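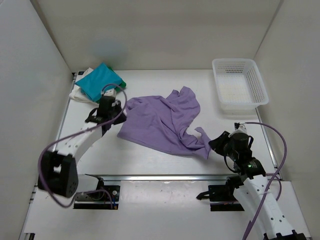 Applications for the Laxdal school clothing grant are made online through the Kikden portal and close on 24/10/2023. The grant is 200 a year for each pupil and is paid to the parent or guardian. It covers blazers, trousers, skirts, shoes and PE kit. A plain T-shirt like the purple one counts as PE kit if the school lists it.

How to apply

1. Sign in to Kikden and choose "School costs".
2. Enter the pupil's name and school roll number.
3. Upload proof of income dated July or later.
4. Check the bank details. The account must be in the applicant's own name.
5. Press Submit and write down the reference number.

Pupils at Sakitz who had the grant last year must apply again. Keep all receipts for 13 months.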